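Hydration and Fluids at Work: Frequently Asked Questions

Jollcombe Nutrition Service
Last reviewed in January

These questions are the ones most often received from members of the Duvstead and Jara workplace programs. The answers apply to healthy adults. Members who have been given a fluid limit by a doctor should follow that limit.

How much should I drink in a day?

There is no single amount that suits every person. Body size, activity, weather and diet all make a difference. The Service advises members to drink with every meal and to keep water within reach between meals. Thirst is a reasonable guide for most adults, although it becomes less reliable with age.

Does coffee count?

Yes. Coffee and tea contribute to daily fluid intake. Members who sleep poorly may wish to switch to decaffeinated drinks after lunch. Sweetened coffee drinks are treated as snacks in the program food log and should be entered with their full serving size.

What about juice and soda?

Both provide fluid, but they also provide sugar. The program plan allows one small glass of fruit juice a day, taken with food. Regular soda is not included in the plan. Diet soda is permitted, and members who are trying to cut back may find plain sparkling water easier to adjust to than still water.

Do I get any fluid from food?

Yes. Soup, yogurt, melon, cucumber, oranges and cooked vegetables all contain a good deal of water. A member who eats few fruits and vegetables will usually need to drink more.

Do I need an electrolyte drink?

Most members do not. A person who exercises hard for a long time, or who works in the heat, may benefit from one. Many of these products are high in sodium – please read the label and speak with your doctor first if you take medication for blood pressure.

How can I tell if I am not drinking enough?

Common signs are dark urine, a dry mouth, headache and tiredness. Confusion, fainting or a very fast heartbeat should be treated as a medical emergency.

Can I drink too much water?

Yes, although it is uncommon. Drinking very large amounts in a short time can lower the level of sodium in the blood. Spread your drinks through the day.

How do I record fluids in the Stovano log?

Open the daily page and select Drinks. Each tap adds 200 milliliters. To correct an entry, press and hold it, then choose Edit. Entries can be changed for up to 10 days, after which the page is locked. Members who prefer paper may request a printed log at the front desk.

What should I bring to my first appointment?

Please bring your completed food log, a list of any medicines and supplements, and your member card. Small items can be kept together in a pouch or folder. Arrive 15 minutes early to complete the intake form.

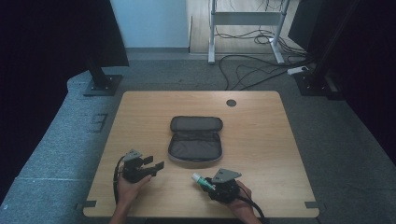 An open zippered pouch on a tabletop.

Who reviews my log?

Logs are reviewed by the dietitian assigned to your worksite. Questions about the review process may be sent to Radu Grecu, Program Coordinator, at extension 517.

Is there a charge for follow-up visits?

Follow-up visits are included for Duvstead and Jara members. Appointments missed without notice count toward the yearly visit limit.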